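March 5, 2018
By Spahić

Reading Project Report: Uritness

For this project I read Uritness, a fantasy novel for teens. It has 26 chapters and a little over 200 pages. I read it in 11 days, mostly at night after homework.

The story follows a girl who is sent to live in Redel, a harbor town where the tide has stopped coming in. Her aunt repairs boats that no longer go anywhere. The girl finds a logbook in the shed and starts matching its entries to things happening in town. 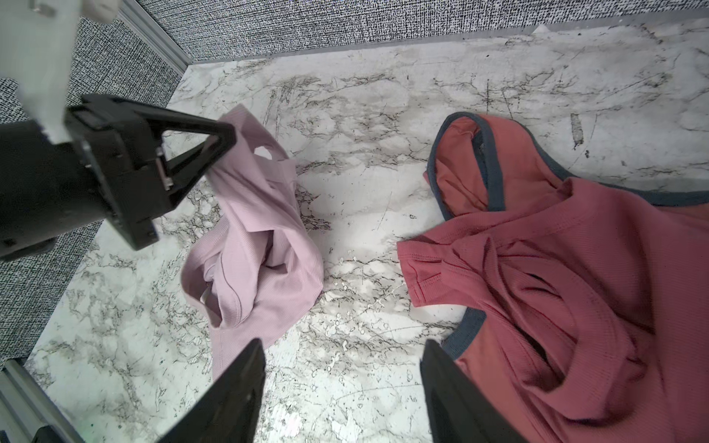
Fig. 1. Ribbed garment, light lavender-pink, on a marble-patterned surface.

I compared the book with Brinex, which our class read last June. Both have a narrator who hides things from the reader, but Uritness does it better. In Brinex the secret comes out in one long speech. In Uritness the clues are in the logbook from chapter 3 on, and I went back and checked them.

The weak part is the middle. The trip to the lighthouse takes too long and the cousin is dropped afterward — he gets one line at the end. I also wanted more about the aunt.

My rating is 4 out of 5. I would give it to readers who like slow mysteries.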